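Wurcombe Hospitality Training - progress report to the Asante Fund, November

We've had a cracking autumn. Since our last report 124 people have signed up for the Flisterico course, well up on spring, and three more hotels have agreed to take trainees on placement. The evening group is full until the new year!

The biggest change has been moving the English lessons into the working day. Senyo Dogbe rewrote the whole phrasebook over the summer, and learners now practise guest conversations in the same week they cover the matching housekeeping unit. 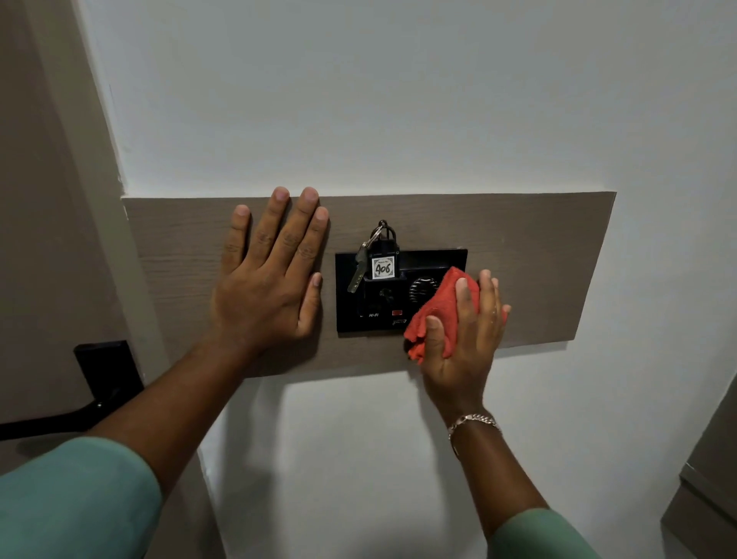

Attendance has picked up a lot as a result - about 40 learners came to the optional speaking sessions last month, when we'd planned for 20. Obed Quartey has opened a second room to fit them in.

Travel costs are running a bit over budget, mainly the early bus to Ellora. We'd like to move some of the unspent printing money across to cover it, if you're happy with that.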